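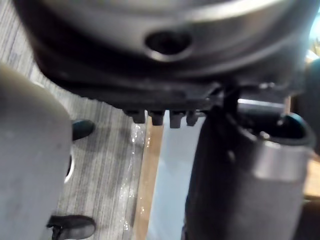

Week 2 – reading a household budget from the archive

Okay, so last week I promised we'd get our hands on some real numbers, and I'm a woman of my word! The Skastard account book covers one winter on a dairy farm, and the total spent is $1,385. Flour, lamp oil, boots, and a rather startling amount on tea.

My first tip is to ignore the total. Go to the margins, where you'll find credit from neighbours, eggs traded for labour, that sort of thing.
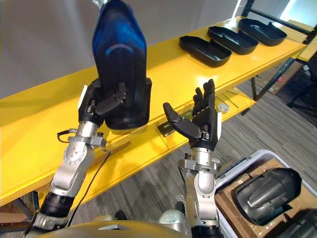 Stanisława Nowakowski asked after the lecture whether traded eggs count as income at all. I'd say yes, but you have to pick a price and stick with it (I use the one on page 16).

Then look at what's missing. No wages for the daughters, though they did the milking – and no rent either, which puzzled me for ages.

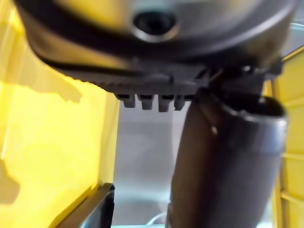 One of you wrote on the forum that the rent might be in the Clestulel ledger under the landlord's name. Good thinking, and I'd love someone to check!

For Saturday, read pages 16 to 20 and bring one entry you can't explain. Pencils only in the reading room, please.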